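About us

Stirken teaches robots to clean up after people. It is a modest ambition, and it has kept us busy for longer than any of us told our families it would.

The company began in the back half of a shop on the Mullwood road, with one robot arm, a kettle and a plan to write down the rules for clearing a table. We got as far as rule 27, which concerned yogurt cups, before somebody put a half-full one in front of the arm. The rules are still in a drawer. We now teach by hand: a person picks up a pair of grippers, does the chore, and the robot learns from the recording. It's slower than we promised our first customer and a good deal faster than rule 28 would have been.

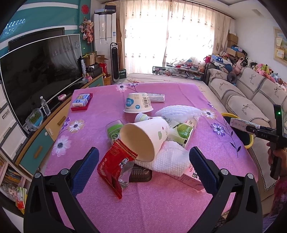 STIRKEN / HOME TASKS TEAM

The Home Tasks team works where the mess is. A clean bench with three colored blocks on it makes for a lovely demo, but few people have ever come home tired and wished someone would deal with their blocks. What they have is a paper cup on its side, a snack wrapper, some bottles, and a box that might be trash and might be holding something important. So we work in living rooms, around the television and the sofa and whatever is already living on the sofa.

The tool is a hand-held gripper, one for each hand. You squeeze, the fingers close, and a camera on the gripper records what the fingers are up to. No robot has to come along, which pleases anyone who has ever tried to get one up a flight of stairs. The same lesson can be played to different arms later, and most of them take it reasonably well.

New people on the team usually assume they'll be good at this, having picked things up all their lives. Then they put on a pair of grippers and spend the morning chasing a bottle cap. Your fingers know a great many things they have never mentioned to you, and two flat pads know none of them. A wrapper weighs nothing and folds up the moment you touch it. A cup rolls. Bubble wrap goes wherever it likes. Most of us settle down by the second day, and a few of us start reaching for our lunch in a pinching motion, which wears off.

We ask for 100 rounds of a task before we train anything on it, and we ask that the table be different every time. People are tidy by nature, or at least they repeat themselves, and a robot taught by someone who always starts at the left corner will be helpless in front of a table that starts on the right. We shuffle things. We turn the cups over. We swap the tablecloth when there's another one in the house. If a round goes badly, we keep it and label it, and the label says "badly." 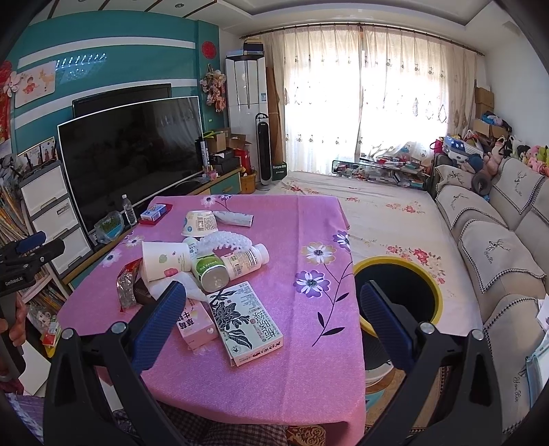
Deciding what counts as trash takes up more of our Wednesday meeting than any question about motors. An empty bottle and a full one can look much alike. So can a medicine box you're finished with and one you need tonight. Our rule is that the robot leaves alone anything the person left alone, and when two of our people disagree, the item stays on the table. We have lost some very good arguments this way.

Lagman is the software that sorts the recordings. It lines up the left hand with the right, throws out the parts where somebody stopped to scratch their nose, and complains if a lesson is shorter than 8 seconds. Silard is the arm we test on. It has cleared a coffee table in our office every working day since June, at a pace best watched with a sandwich. It is careful with cups. It is still a little rude to plastic bags.

There are seven of us, plus Silard. We rent the same back half of the same shop, now with a second kettle. We take on work from companies that make home robots and from schools that would like their students to try teaching one, and we can bring the grippers to you. Please don't clean up first.

Visits are by arrangement, weekday afternoons. Ring the bell on the Mullwood road side and give it a minute, as whoever is nearest the door may have both hands full.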